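Stuststead > Workshop > Meeting minutes > February
Posted in February by the minutes secretary

Table and worktop meeting, Zonov room, 2 pm

1. Surface condition
The white top was inspected before use. A few specks and faint marks are present – none judged deep enough to need filling. Wiping down stays as in the Halim sheet. The tan block is to be kept near the back border, clear of the working area.

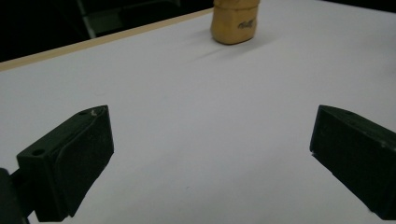

2. Working area
Agreed that the middle of the surface is kept clear and small items go to the far side. Prokton quoted for a replacement covering, order code 681. Decision held over until the present one has had roughly 1000 hours of use.

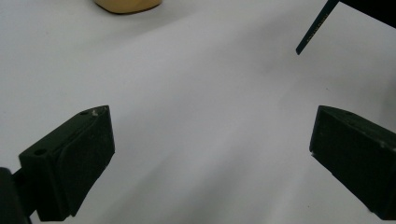 Reading time: 2 min

Cleaning cloths are running low. Four packs to be ordered from Halim, same grade as before.

3. Layout of the room 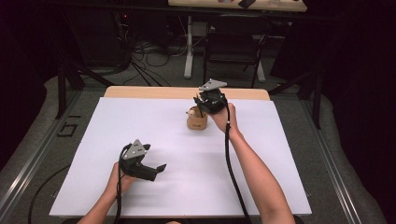 The Prokton quote covers the main table only. A request was made to add the second table to it, so that both tops are treated alike. The white board over the main table leaves a thin strip of wood showing at the back, and the new covering should be cut to the board and not to the table. Rounded corners on the wood to be left as they are. Revised quote to go to Zonov before the next meeting.

Meeting closed 2.40 pm.

Contact Stuststead Workshop | Copyright Stuststead | Back to top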